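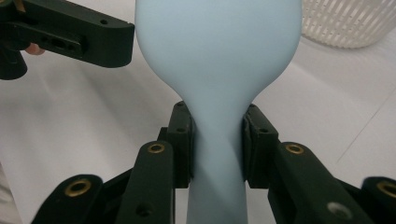 Mazza balloon workshop hands over the fiddly bit, and keeps its people

For release 6 September 2020

I've been tying balloons for a living for longer than I care to admit, and my thumbs will tell you all about it if you ask. So I'm very happy to be writing this one myself! My name is Tươi Lâm, I run the workbench side at Mazza, and we're bringing gripper-based automation into our decorating workshop, with help from the engineers at Cleltik.

If you've ever blown up balloons for a birthday you'll know the bit I mean. Filling them is easy. Then you have to pinch the neck, give it a twist, keep hold of it and get it closed off, and do the whole thing again until your fingers are raw. On a big wedding weekend we do that from breakfast until the van leaves. By the end of last summer three of us were wearing tape on our fingers and one of us had gone off balloons altogether (she came back, thank goodness).

The job we've picked to start with is the pinch. Two black fingertips close on the neck from either side and squeeze it into a narrow waist, and that's the part of the work that used to sit between my thumb and forefinger all day long. Latex is awkward stuff. It's soft and slippery and no two necks sit quite the same way, so the engineers have started with hand-held grippers, worked by our own decorators at our own bench. We do the job with the tool, the way we'd do it with our hands, and the automatic station gets taught from that. I like this a lot more than the first plan, which was a very handsome drawing that had plainly never met a balloon.

Yevhen Onyshchenko from Cleltik has spent 11 days with us since May. "I came in thinking the hard part would be grip strength," he told me. "It was the angle. Chiharu moved my wrist over by the width of a pencil and suddenly I could do it."

Chiharu Ogura has been our lead decorator for ten years and she's now in charge of teaching the station, with a new job title and the pay rise to go with it. She asked me to put the pay rise in, so there it is. She decides which colours and sizes we work on and when a twist is good enough, and she's a good deal stricter than I am.

Now, the question everyone at home asked me: who's losing their job? No one is. There are seven of us in the workshop and there'll be seven of us when the station is up and running. We put that in writing before anybody picked up a gripper, and Mitsuko Iwasaki, who owns Mazza, signed it at the kettle with the rest of us watching.

"I can't hire people into a job that hurts by Thursday," Mitsuko says. "I'd like them making arches and talking to customers. That's where we're short."

What does change is the shape of the day. We'll be swapping over at the bench so that no one is stuck on necks for a whole shift, and the time we get back goes into design. Rizal Wuisan has already claimed the first lot of it for his hanging pieces, which customers love and which we've been turning down because there weren't enough hours. Early starts before big jobs should get shorter too, though I'm not promising anything about December.

I should be fair and say it hasn't all been smooth. We've burst plenty. The grippers felt clumsy for the first week and I said some things about them that I won't repeat in a press release. Long thin necks are coming along nicely, and the very small balloons are still a pain, so those stay with us and our thumbs for the time being.

The station will go into our Nosia workshop first, on the pastel ranges, and the Drirnar shop will follow once Chiharu is happy with it. Prices aren't going up because of any of this.

Reporters and other decorators are welcome to come and have a go at the bench. Ring the Nosia workshop and ask for me, mornings are best, and please tell us beforehand if you have a latex allergy.

Tươi Lâm
Workshop manager, Mazza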